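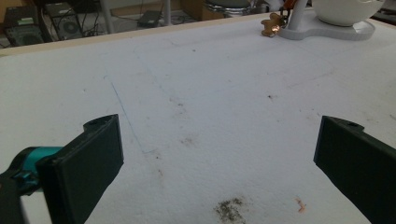 Six cleaning tips I don't believe (and a couple I do)

Posted 6/19/20

Every April the same advice does the rounds, and every April I try some of it out of spite. These are my notes so far.

Bicarb and vinegar together. Lovely fizz, and that's your lot. What you have left is mostly salty water. Use the bicarb as a paste for scrubbing and the vinegar for limescale, on different days if you like. Keep vinegar off marble.

Lemon halves down the sink. Smells nice for an hour. A blocked trap still needs unscrewing, with a bucket under it.

Toothpaste on stained worktops. It does shift tea, I'll give it that. It also left a dull patch on my glossy one which shows every time the sun comes in. Washing-up liquid, warm water and a soft cloth got the same tea stain out on the second go.

Magic sponges for everything. They are a very fine abrasive, whatever the packet says. Fine on old white trainers. On matt emulsion you'll swap a grubby mark for a shiny one. A reader, Ji-hoon Kong, swears by them for pencil on painted walls. I'd try a plain rubber first, a clean white one, and work gently.

Newspaper for windows. My gran did it, everyone's gran did it. I got grey fingers and grey window frames. A squeegee costs little and is quicker.

Hairspray on biro. This worked when hairspray was mostly alcohol. Plenty of it isn't now, so you end up with a biro mark that's also sticky. Dab with surgical spirit, cloth underneath, and test the hem before you do the front of a good shirt.

The ones I've kept: a damp rubber glove for pet hair on the sofa, and rinsing anything with blood or egg on it in cold water before it goes near the machine.

Ye-ji Joo wrote in to ask about soaking oven racks overnight in the bath with a dishwasher tablet. It loosens the grease, yes. You then have a greasy bath, and possibly a scratched one. Put an old towel down first or use a big plastic storage box outside.

Next time, descaling kettles, and whether those little wire balls do anything at all.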